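Guides > Dilo two-arm desk cell > Looking after it
August, by Javiera Figueroa

Section 4. Checking the grippers in the simulator

Before you ask the real Dilo to do anything at all, please spend a little while with it in the Hosta simulator. I know it's tempting to skip ahead (I have done it myself, and I paid for it with a bent finger!), but a jaw that is set up wrong will show itself here at no cost to anyone.

1. Open the cell file and load both arms. Wait for the status line to settle before you touch the sliders.

2. Switch to the wrist view and send the jaws to fully open. You want clear space between the two fingers, and nothing held in them.

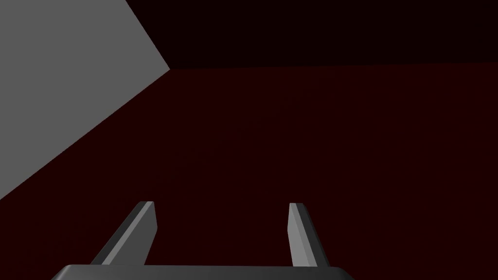 3. Type 363 into the speed box and close the jaws slowly, then open them again. Do this a few times, watching whether both fingers move together. If one lags behind the other, go back to Section 2 and redo the finger offsets, which takes a bit of patience but is well worth the trouble.

Note: the wrist view can look awfully dark on some screens. Turn up the display brightness and leave the lights in the cell file alone, or your saved views won't match ours.

4. Change to the body view and bring up the desk. Park the left arm upright, then move the right arm out over the desk a little at a time.

Caution: keep the right arm well away from the monitor and its stand. The simulator will happily let you drive straight through both of them, and the real cell will not be so kind.
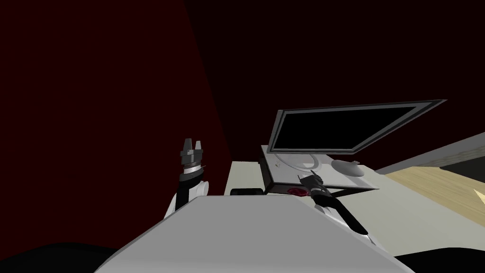
Fig. 4-2. Body view: left arm upright, right gripper reaching toward the small round object on the desk.

5. Save the pose and write down the cycle count. Service is due every 2,000 cycles, and Hipólito Maldonado, who looks after our cells at Quiroga, likes to see that number in the log with your initials next to it.

If you get error 617 when saving, close the wrist view and try step 5 again.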